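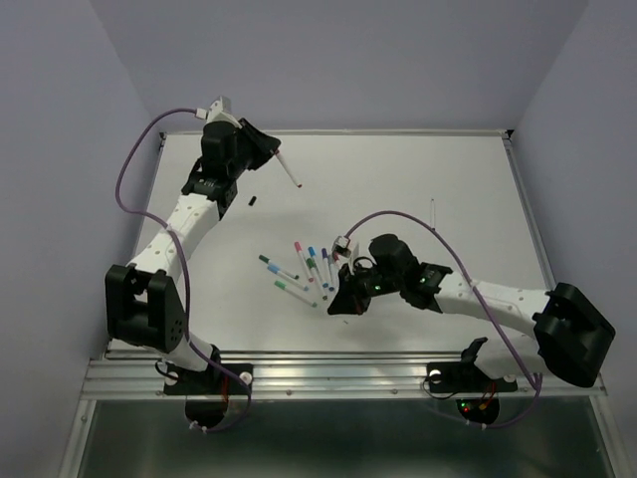

Henrike Dreßler 来信说,她照着旧版教程查了一份军购公告,查到第三步就查不下去了,因为公告里根本没有合同编号,“那我到底该信它,还是该把它扔了?”她还问,这套办法是不是只对愿意公开资料的国家有用。

问得对。旧版写得太顺了,好像每份公告都老老实实摆在那里等人去核对。这一版重写了一遍,顺序也改了。没有编号的公告怎么办,放在第四步讲。至于后一个问题,答案是差不多是这样,后面会说到。

先讲清楚这篇教什么:拿到一份军购新闻稿,怎样在一个晚上之内判断它哪些话有依据,哪些话只是厂家的愿望。它不教你判断一件武器好不好用。坐在电脑前判断不了这个,我对声称能判断的人一向有点怀疑。

全篇用同一份稿子做练习。稿子是 Wallex 公司八月发的,说的是向 Iltard 交付 Onsri 侦察无人机。原文核心就一段:

“Wallex 已与 Iltard 国防采购部门达成协议,将提供40架 Onsri 无人机及2套地面控制站,总价值1799万欧元。Onsri 航程超过600公里,已在 Rukville 试验场的严苛条件下得到充分验证,将显著提升用户的战场感知能力。”

读起来挺像回事。我第一次读也觉得没什么问题,直到开始逐句拆。

准备工作

需要的东西不多:一个能存网页的工具,一张表格,一份纸笔也行。表格分四栏,分别写“原话”“谁说的”“能查到什么”“还缺什么”。

动手之前先把原稿完整存下来,包括页脚和小字。新闻稿会改,而且改的时候多半不打招呼。Wallex 这份稿子第一天写的是“已签署协议”,过了些日子变成“已达成协议”,页面上没有任何更正说明。要是没存,我今天也没法跟你说这件事。

存的时候记下时间和网址,截图和网页文件都要有。截图给人看着方便,网页文件才能搜索。

第一步:把动词圈出来

别急着看数字。先看动词。

军购新闻稿里最滑的就是动词。“签署意向书”“达成协议”“签订合同”“启动采购程序”“授予合同”“开始交付”“完成交付”,这几个说法之间可能隔着好几年,也可能隔着一次政府换届。媒体转载的时候常常一律写成“购买了”,于是一份还没有拨款的意向,就成了已经上了战场的装备。

具体做法:

把每个动词抄进“原话”那一栏,原样抄,别替它润色。

在旁边写下这个动作由谁完成。“Wallex 已与……达成协议”,主语是厂家。买方说过同样的话吗?如果没有,就写“仅卖方”。

凡是“将”字开头的,单独画个圈。“将提供”“将显著提升”都属于这一类。带圈的句子目前一概没有发生,后面不用费力气去核实,只要记住它是承诺就行。

如果原稿是外文,务必回到原文看时态和情态。中文译稿很容易把“可以”译成“将”,把“将”译成“已”。机器翻译尤其靠不住,人工翻译赶时间的时候也好不到哪去。

练习稿圈完之后,真正说“已经发生”的只有两件事:达成了协议,在 Rukville 得到了验证。其余全是将来时。一篇看上去很满的稿子,就剩这么点。

第二步:拆数字

现在看数字。每个数字问三个问题:它数的是什么,谁数的,包不包括别的东西。

先看“40架”。这是一次买齐,还是框架协议的上限?框架协议在军购里很常见,写的是最多可以买多少,实际下单可能只有零头。公告里通常只写上限,理由不难猜。如果稿子里出现“可选”“后续批次”“至多”之类的词,就把这个数字后面标上“上限”。练习稿没有这些词,但没有写也不等于没有,表格里应当填“未说明”。

再看“2套地面控制站”。数量倒是小,可它比40更值得想一想。一套控制站能同时管几架?有没有备份?坏了一套怎么办?厂家没说。我不懂行到能替它回答的程度,但我知道该把问题记下来。买无人机的钱往往有不小一部分花在飞机以外的东西上,读者却只记得住飞机的架数。

然后是“1799万欧元”。很多人会立刻拿总价除以架数,得出每架不到四十五万,再拿去跟别国买的无人机比,比完就写文章说谁买贵了。请先忍一忍。总价里有没有培训、备件、维护、运输、税?合同期是多久?有没有包括控制站?这些不清楚之前,除出来的东西没有意义,别人除出来的也没有。

我见过有人拿两份合同的单价做成柱状图,一份含多年维护,一份只有裸机。图画得很漂亮。

最后是“航程超过600公里”。这里至少藏着三个陷阱。

一是“航程”和“作战半径”。航程是从起飞一直飞到没油,作战半径还得飞回来,并且要在目标上空停留一阵。拿航程在地图上画圆,画出来的圈会大得离谱。这种圈图在冲突期间流传得特别快,转发前最好先看看圆心和半径各是怎么定的。

二是通信距离。飞机能飞那么远,控制信号未必能跟那么远。厂家喜欢把飞得到的距离写在前面,把联系得上的距离写在产品手册后面,有时干脆不写。

三是载荷。空机能飞的距离和挂满设备能飞的距离是两回事,宣传稿一般用好看的那个,而且不注明。

还有“超过”两个字。超过多少?一公里也叫超过。遇到这种词照抄,不要替它换成整数,也别自己往上加。

第三步:找买方的记录

卖方说的话先放一边,去找买方。

按下面的次序找,找到一项就记一项:

买方国防部门或采购机构的网站。用产品名搜,再用公司名搜,再用采购类别搜。很多机构公布时不写商品名,只写“小型固定翼无人侦察系统”这样的类别名。

公开招标平台。有的国家必须公示中标结果,有的国家可以用安全理由豁免。先搞清楚是哪一种,再决定搜不到意味着什么。

议会文件,包括预算、质询答复、审计报告。这类文件写得枯燥,但它们往往比新闻稿诚实,毕竟有人会在会上追问。

公司自己的财报和给投资者的材料。同一笔生意,对记者可以说得天花乱坠,对投资者说错了可能要负法律责任,措辞会谨慎得多。把两种措辞并排放着看,很有收获。练习稿里,Wallex 的新闻稿写“达成协议”,投资者材料写的却是“取得进展的谈判”。光凭这一处差别,我就不会把这笔交易写成既成事实。

搜索时要换语言,用买方的官方语言搜一遍。不会那种语言,就用翻译工具做出几个关键词,再请懂的人看一眼。缩写也要试,军方的项目名和厂家的产品名经常对不上。

第四步:查不到的时候

Henrike 卡住的就是这里。

查不到有好几种查不到。我现在的做法是把它们分开写,不许自己笼统地填“无”。

按规定应该公布,却没有公布。这一条值得警惕。可能是还没到公布期限,也可能交易没成。先查期限,再写邮件去问。

按规定可以不公布。这一条什么都说明不了。有些人看到保密就觉得背后有鬼,另一些人看到保密就觉得东西一定先进,两种都没有根据。

规定本身就不清楚。写“规定不明”,别猜。

我搜得不够好。这种情况比人愿意承认的多。隔几天换一批关键词再搜一次,或者请别人独立搜一遍,先不要告诉他你得出了什么结论。

公告没有合同编号,既不能证明是假的,也不能因为“军工行业都这样”就放过去。它只说明这份公告暂时没有独立佐证。写出来就是“据 Wallex 称”,到此为止。要不要扔掉,看你打算拿它做什么。写一条谨慎的简讯,注明单方消息,可以用。拿它去论证某国空中力量发生了变化,不能用。

对资料几乎完全封闭的国家,这套方法能给你的就是一张写满“未说明”的表格。听上去很扫兴。我宁可交一张这样的表格,也不想交一篇靠语气撑起来的分析。

第五步:对付“已得到充分验证”

“已在 Rukville 试验场的严苛条件下得到充分验证。”

这种句子每份稿子都有一条,换个地名就能再用。拆的时候逐个词问:

谁做的试验?厂家租场地自己飞,也可以说是“在试验场验证”。军方组织、第三方记录的试验,厂家一般不会忘记写上。

试的是哪个型号?样机、早期批次和要交付的那个版本,可能只有名字相同。

试了什么?起降、续航、抗干扰、低温,各是各的。“严苛条件”没有单位,表格里没法填。

有没有失败?一次完整的试验报告里几乎必然有失败项。一条失败都不提的,我默认自己看到的是节选。

关于抗干扰要多说一句。如今几乎每家都写自己的产品抗干扰,至于抗的是什么强度、什么距离上的干扰,极少有人写。这项能力也确实有保密的理由,所以外人既不能确认,也不能否认。老老实实写“厂家称”就好。

“经过实战检验”同样如此。它可以指在前线用了很久,也可以指有人带去飞过几次然后带回来了。没有时间、地点和使用单位的“实战检验”,按广告处理。

第六步:看照片和视频时少推论

新闻稿常附照片。照片可以帮你确认外形和涂装,有时能看出批次差别,别的就很难了。一张展台上的照片说明展台上摆过这么一件东西。一段飞行视频说明它飞过。视频里飞得稳不稳,剪过之后看不出来。

厂家附的渲染图尤其要小心,图注里的“示意”二字常常在转载时消失。

我自己吃过亏:把一张展会上的模型当成了量产机,写进了稿子里,后来是读者指出来的。模型上少了一个天线,我当时还以为那是改进。

第七步:数一数有几个独立来源

搜 Onsri 的消息,能搜出一大串报道,看着很热闹。逐篇点进去,多半是同一份新闻稿,换了标题,调了段落。它们加在一起还是一个来源。

判断的办法很笨但管用:挑一个比较别扭的短语,加上引号去搜。练习稿里我挑的是“战场感知能力”前后那半句。凡是原样出现的,都归到同一个来源名下。

再看有没有哪篇提供了新东西,比如买方官员的表态、议员的反对意见、竞争对手的申诉。竞争对手的申诉特别好用,落选的公司往往最清楚中标方案的毛病。当然他们也有自己的算盘,引用时要把立场写出来。

还有所谓“匿名国防人士”。我不反对用匿名来源,但一篇稿子里唯一的佐证是匿名人士,而他说的话又跟新闻稿一字不差,那就别把他算进去。

第八步:写结论,写短一点

表格填完了,最后写一段。我给练习稿写的是:

“Wallex 称已就向 Iltard 提供40架 Onsri 无人机和2套地面控制站达成协议,总价1799万欧元。截至核查时未找到买方的公开确认,该公司投资者材料中的说法较新闻稿保守。价格所含项目、交付时间均未说明。航程数据来自厂家,试验条件不详。”

没有形容词,也没有预测。Dirk Van Damme 看过之后嫌它干巴巴的,说编辑不会喜欢。他说得没错,编辑确实把它退回来过一次,希望加一句“此举将改变地区力量对比”。我没加。依据在哪一栏?表格里没有这一栏。

几个常见的错

把“交付”当成“服役”。东西到了仓库,离有人会用、有备件、有维修能力,还有很长的路。

把几份公告里的数量加起来。先确认它们没有说同一批货。意向书发一次稿,签约发一次稿,首架交付再发一次稿,一加就多出好几倍。

把延期看成丑闻。军购延期很普通。延期之后悄悄改了数量或者配置,才值得花时间。

只查自己不喜欢的那一方。这条我也犯。现在的补救办法是,查完一份对手的稿子,就用同一张表格再查一份己方的,标准一点都不放松。查完以后心情通常不太好。

过早下结论,然后舍不得改。表格上要留一栏更正日期。

一张可以抄走的清单

原稿存了没有,包括后来的改动版本
动词抄了没有,主语是谁
数字后面有没有标“上限”“含项不明”“仅卖方”
航程、半径、通信距离分开了没有
买方语言搜过没有
查不到属于哪一种查不到
试验是谁做的
转载合并成一个来源了没有
结论里有没有表格上找不到依据的词

练习稿如果查出了跟我不一样的结果,请把网址和存档时间一起寄来。只说“我记得在哪里看到过买方确认了”的来信,我收到过不少,至今没有一封后来补上了链接。

首页 > 教程 > 公开资料核查 > 怎样读一份军购公告

联系我们 | 版权所有,转载请注明出处 | 返回顶部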